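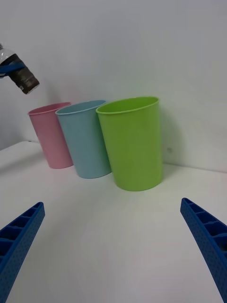
Eusebio Lorente
Teleoperation and demonstrations, Prandness workshop
22 April 2022

Pouring task, two arms, hand-guided leaders. Continues from the stacking entries.

Layout for this block: pink, light blue and green cups in a diagonal row, pink furthest back by the wall, green nearest the right wrist camera. The left arm has the bottle, the right arm starts with its fingers open. Order of work is pour into pink, tilt the bottle back up, then the right arm takes the green cup and moves it forward out of the row. Blue is left alone throughout. It is there so that the policy has to pick between neighbours.

Recorded 100 episodes before lunch. Discarded 8. Of those, most were my own fault: I let the left leader drop while watching the right one, and the bottle neck touched the rim of the pink cup. The remainder were a stalled gripper command on the right side, which Mafalda is looking at. The log shows the command going out and no change in finger position for a good part of a second. It has not been reproduced on the bench.

Notes on the row. From the right wrist the cups overlap, green over blue and blue over pink, so at the start of an episode the right arm has a poor view of the pink cup. For the pour itself this hardly matters, the left wrist camera does that work. For the handover of attention between arms it does matter. In replay the right arm tends to begin its reach while the bottle is still tilted, and I think it is copying my habit of starting early when I am tired. From now on: right leader stays still until the bottle is upright. If you forget, throw the episode away. Do not try to save it by slowing down.

Bottle grip. The left fingers close just behind the dark neck. Lower down the bottle is easier to pick up but the clear plastic gives under the fingers and the angle drifts during the tilt. Gripping near the neck costs some reach, and the left elbow comes close to its limit over the pink cup. Tried moving the left base back by one row of holes, which helped, and left it there. The old base position is still marked in pencil.

Wall. White on white is hard work for the depth estimate. The seam between table and wall is faint and sits at a slant in the right wrist view, so do not use it as a level when checking the camera mount. Use the calibration board. The shadow of the green cup on the wall moved between the early and late episodes when someone switched the bench lamp. I have kept both sets but tagged them separately, lamp on and lamp off. Mafalda would prefer to mix them. To be decided before training.

Dataset now stands at 1,110 episodes across all pouring layouts, counting the set Nieto sent over in November. Theirs were recorded with the older finger pads and should stay in their own folder until we have compared the gripper widths. The Pleline export script still writes the two arms in the wrong order if the left one is started second. Start left first. I have written this on the cabinet as well.

Operator fatigue: 7 episodes in a row is a sensible limit with both leaders, then swap or stop. After that my pours get shorter and the wrist angle becomes jerky, and it is plain in the joint traces.

To do
- Mafalda: gripper stall, right arm, check cable at the wrist first
- Me: reverse the row so that green is at the back, same pour target colour
- Me: second pour height, neck closer to the cup
- Either: ask Fliltdale for the spare leader handle, ours has play in the trigger

Added later: wrist cable reseated, twenty cycles of open and close without a stall. Leaving the item open until it has run for a full session.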